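Participants wanted: remote control sessions in simulated rooms, Ellcombe

Posted Wednesday, August 28, 2019

Grurnstead is looking for people to steer a simulated robot through everyday household tasks. Each session is recorded, and the recordings are used to train the robot to do the same tasks without a person at the controls. You do not need to know anything about robots. You do need patience, as the same task is repeated many times with small changes.

The work is done at a desk in our Ellcombe office. You wear a headset and hold two hand controllers. Everything happens inside Siregar, our room simulator, so nothing can be broken.

Getting about the room

The first half of a session is movement only. You turn, look, cross the floor and stop where the task sheet tells you. The rooms are plain, with pale walls and a light blue floor, and you will often have little more than a corner to judge your distance by.

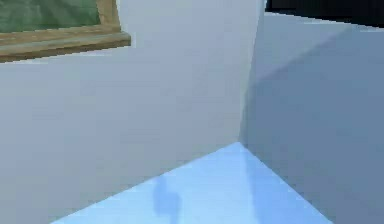 Working at the furniture

In the second half you bring the robot up to a piece of furniture and handle what is on it. A typical sheet asks you to approach the black-fronted cabinet in the corner, stop square to it, and pick up one small item from the top without touching the lamp or the statuette. The small items are hard to see and lie flat, so take your time. If you knock something over, say so, press reset and start again — failed attempts are kept and marked as such.

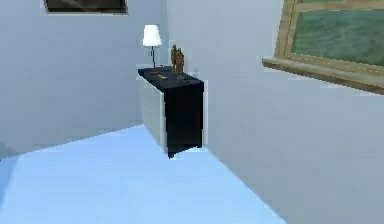 Who can apply

You must be 18 or over and able to sit with a headset on for half an hour at a stretch. Glasses are fine. Left-handed people are very welcome, as most of our recordings so far are right-handed. If you took part in the July sessions you may apply again.

Time and pay

Sessions last 2 hours, including a break and a short practice run. Travel within Ellcombe is refunded against a ticket. Pay is by the session, not by the number of tasks you complete, and the rate is given in the information sheet.

How to apply

Write to Hjørdis Nordin at the Grurnstead front desk, quoting reference 564, and say which mornings or afternoons suit you. Questions about the headset or controllers go to Algirdas Ozoliņš. Please mention if you get motion sickness — it does not rule you out, but we will book you a shorter first visit.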